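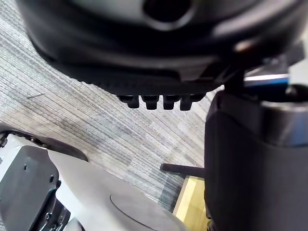 Soltus wrote in last week that her four-shelf rack wobbled until she took it off the thick rug, and she wanted to know if mine does the same on carpet tile. It doesn't! Low, tight carpet like ours seems to be about the best thing you can put one of these on, short of a bare floor.

So, the Grudside shoe rack. Black metal frame, four light wood shelves, legs that slant a little so it doesn't look like something from a stockroom. I've had it by the wall in the back room for 11 weeks now and I'm still pleased every time I walk past it (which is a silly thing to feel about a shoe rack, but there it is).

Putting it together took me one evening with the radio on. All the bolts are the same size, bless them, and the holes lined up on every shelf but one, where I had to loosen the other side and start over. Do the whole frame finger-tight first and then go around again with the hex key. The instructions mention this on page 6, by which time you've already done it wrong.

What I love most is how easy it is to see what you've got. Slides and sandals sit flat, nothing rolls to the back, and a damp cloth takes care of the wood. I had the Cariscombe wire one before this and heels kept dropping through the gaps.
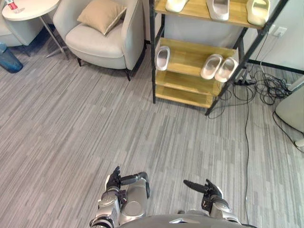 White slides on the upper shelves of the Grudside, lower two still free.

Gripes? A couple. There's no lip along the front, so a careless toss sends a shoe straight onto the floor. Tall boots won't go between shelves, and you can't move the shelves up or down. I'd also have liked felt pads for the feet in the box; I bought a pack of 10 from Ojeda and they fit fine, if anyone with hardwood is wondering.

I'd buy it again, and I'm already eyeing a second one for the hall closet if I can get the measurements to work. The door swings in, so it's going to be close.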